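Reading time: 3 minutes

Equipment diary, Stokden workshop
January, morning entry

The second round of planning for the manipulation bench opened at 9 with the figures carried over from the autumn. The allocation for the year has not been increased. Whatever is purchased for the bench must therefore come out of the same line as maintenance and training, and the request for a third arm has been placed behind the request for spare fingers and cables. I recorded my agreement with that order, although I had argued the other way in my notes before the holiday.

Three offers are now on file. The Evar quotation is the most complete, with delivery, mounting plates and a service term of 6 months. Otbridge has quoted for the grippers alone and asks that we supply our own housings. Zieliński has offered a lower price on the arms but will not hold it beyond the end of the quarter, and the quotation leaves out cabling altogether. I have asked for a revised sheet. Until it arrives the comparison cannot be completed, and I have left that column blank in the draft.

The fingers remain the item most easily justified. The unit price in the Otbridge offer is 817 for a matched set, housings excluded. We print the housings here, and the cost of doing so has never been entered against the bench. It should be. I have opened a separate line for filament and machine hours so that the next request will show what a complete gripper costs the workshop. Two sets would serve the present schedule. Whether to hold a third in the cupboard depends on how long Otbridge takes to deliver, and the offer is silent on this.

I spent the later part of the morning at the bench with the draft budget in hand, in order to check the list against the work it is meant to support.
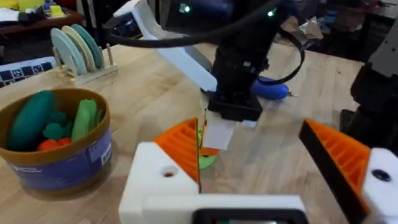

Page last changed: January, 4:40 p.m.

The orange fingers on their white printed housings are the pattern to be reordered, and I have attached the view to the draft for that reason. The ribbed inner faces are what the Otbridge offer calls a textured grip surface, and the wording in our request has been corrected to match theirs. The black arm opposite was holding a white piece, folded card or something similar, over the table. Its cable loops over the top of the arm, and I have added cable guides to the list of small purchases, to be charged to maintenance.

The tabletop items need a line of their own. Toy vegetables, plates and a wooden rack are inexpensive and have so far been bought from petty cash, with the result that no record exists of what the bench owns. I propose a fixed sum for the year and a simple inventory, reviewed at the same time as the tools. The plates should be included in it. Replacements ought to be of the same size as the present ones, or the earlier results cannot be compared with the later.

Floor space was raised again in the afternoon. If the third arm is approved, the storage beyond the bench will have to be reorganized first, and no money has been set aside for shelving. I noted this as a condition of the purchase and asked that it be carried into the summary page.

Matters to be settled before the next entry: the revised sheet from Zieliński; the delivery time from Otbridge; whether the Evar service term can be extended without a change in price. The draft goes forward at 5 with the blank column marked as pending. The old training estimate is still in the appendix and must be taken out.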